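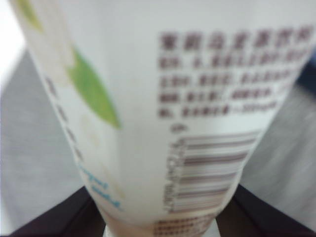 Posted by: Witley Sidings, 7.42 pm
To: the 4mm wagon list
Subject: Re: Bavarlow open wagons, second batch

> Has anyone had the second batch of the Bavarlow five-plank opens yet?
> Mine came last week and the axle holes seem tighter than on the first
> lot. I've also got the Dogar transfers, sheet 2, and can't find 2,367 on
> it anywhere, although the instructions say it's there. Is it worth
> asking for another sheet?

I've built three from the second batch. The holes are tighter on all of them. I opened mine out with a reamer, a couple of turns each side, and then fitted the bearings as usual. Don't use a drill, it grabs and you end up with the bearing sitting at an angle. Once the wheels are in, check it on a piece of glass before the solebars set.

On the transfers, 2,367 was left off sheet 2 and moved to sheet 3. The instructions weren't changed. Sheet 2 does have 2,535, which is the same diagram but with the later brake gear, so you could build that one instead if you don't mind altering the brakes. The Gravmont etch has the right levers. You will need to file a little off the back of the V hanger or it fouls the wheel.

If you want to make up 2,367 from spare digits, it can be done. I did one that way. Put down gloss varnish first, set the 2 and the 7 and work inwards — that way the spacing comes out even. The comma isn't on the wagon side, only in the list.

Weight: the kit is very light as it comes. I put lead sheet under the floor, fixed with epoxy and not PVA, which swells in time and bows the floor. Leave a gap for the brake cross shaft.

The paint I used was the Gravmont light grey, thinned a bit more than they suggest. It dries darker than the lid. I gave it 1,000 grit between coats on the ends only, where the mould line shows.

Does anyone know if Dogar plan to do the 300 series vans? I have two bodies waiting for numbers.

Witley Sidings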